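Moving a piano up one flight - worth paying for?

Liya Degefa
Hello all, we're moving from Rirwood to Pamesstead in February and I'm in a bit of a dither over my gran's upright. It's a lovely old thing, never quite in tune, and I learnt all my scales on it. It would have to go upstairs to the bedroom, as the front room is tiny. One firm has quoted me £347 and another £731, which seems a huge gap for the same stairs! Has anyone done this, and did you wish you'd spent more?
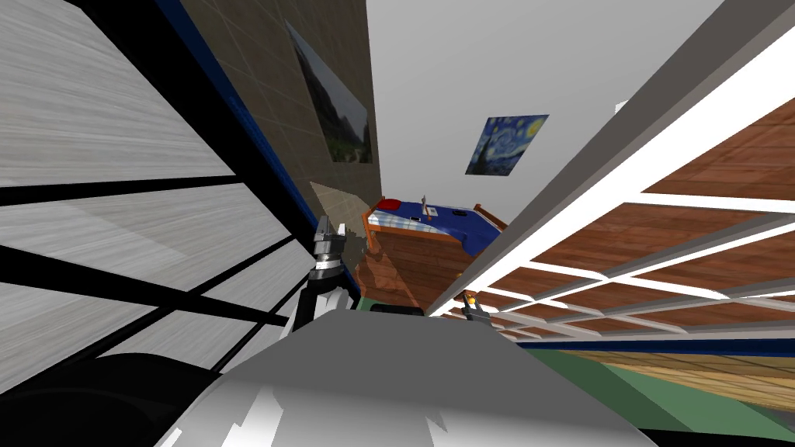

Xiaoyan Tian
Hello Liya, we paid the middling sort of price and I'd ask both firms whether they've counted the turn on the landing. Ours hadn't, and there was a good deal of tea drunk while they rang the office. Do check the insurance too - and leave it about 30 days to settle before you book the tuner. I was impatient and had to pay him twice.

Yin
depends on the stairs. my brother in Prultard just sold his and got a keyboard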